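Jillovis Hand-Held Gripper Kit: Frequently Asked Questions

What comes in the kit?
One hand-held gripper with a wide-angle camera fitted, a sheet of printed square markers, a charging cable, a wrist strap and a hard case. The Illance recording software is a separate download and is covered by the same licence.

Do I need a robot to use it?
No. You record by doing the task yourself with the gripper in your hand. A robot only comes into it later, when you want to run what you've trained. Recordings export in a format that the Drandar arm controller reads directly, and there's a plain export for other arms.

How heavy is it?
The gripper weighs 700 grams with the battery in. Most people are comfortable for a session of 19 minutes or so before they want to swap hands, and we suggest planning breaks on that basis.

Does the room have to be set up in a special way?
An ordinary office or workshop is fine. Shelving, monitors, chairs and cables on the floor can all stay where they are. The lens is very wide, so expect a round picture with a dark border and a good deal of the room in it.

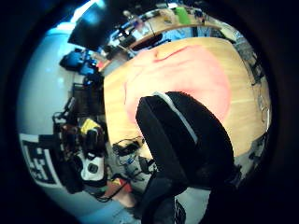 Patrício wrote to ask whether a busy background made for worse training data, as his first batch had been recorded in a cleared meeting room and the arm then struggled in the real workshop. Our advice was to record where the arm will be working. He has since redone the batch at the bench and tells us the results are better, though he still gets the odd missed grasp on shiny parts.

What about lighting?
Normal overhead lighting is enough. Strong direct sun on the work surface can wash out detail, so draw the blinds if you have them.

Can I wear gloves?
Yes. The trigger has been sized for a gloved hand. Bulky winter gloves are a problem – anything you could comfortably type in is all right.

How many recordings do I need?
It depends on the task. Our own cup-stacking sample set has 194 recordings. Simple pick-and-place work can need fewer, and anything with soft materials usually needs more.

How long does the battery last?
Up to 5 hours of recording. You can't record while it's charging.

Can I rent before I buy?
Yes, by the month. If you go on to purchase, the first month's rental comes off the price. Hire kits are next available in September.

What if something breaks?
Finger pads are treated as wear items and aren't under warranty, but spares are cheap and fit with one screw. For anything else, send us the serial number and a short note on the fault through the contact form.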